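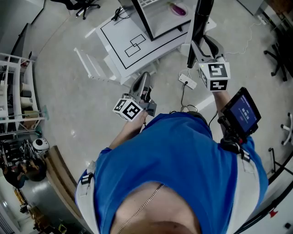

Planning the equipment budget for the coming year

February 4, 2020

The equipment request for the Drerkcombe workshop is due shortly, and I set down my reasoning for colleagues preparing a similar submission. The views are my own and do not bind the department.

Our first draft, prepared in December, consisted almost entirely of the grippers. Zdenka Zupan returned it with one question: what does a working pair cost us once it is on the bench and in use? We could not answer. The draft had no line for marker cubes, wrist displays, mounting straps, cables or replacement finger pads, and none for the tables and shelving on which the work depends.

The revised request is arranged by station. Each station carries a sum of 820 pounds for accessories and consumables, kept apart from the grippers themselves. Finger pads are entered as a consumable. Cables are entered twice, at the suggestion of Eduardo Sampaio, who keeps our stock list.

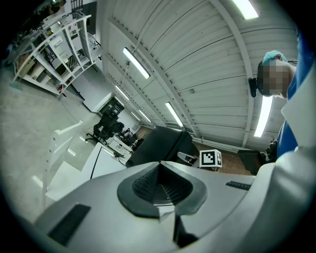 Supplier terms also required attention. Iken quoted a lower unit price but set a minimum order of 200 pads. Dimitriou will supply 78, and will hold the price until the end of the financial year. We have recommended Dimitriou for the first order. Storage was a consideration, as was the chance that the pad design will be revised.

A further 1000 pounds has been set aside for electrical work. Power at floor level is convenient when a station is first laid out, but a permanent station should have its own sockets near the table. Snežana Petkov has asked for the electrician's quotation to be attached to the request.

Two matters remain open. Training time has not been costed, and the service agreement with Pernisora has yet to be read in full by anyone other than me. Comments on either should reach me before the request is signed.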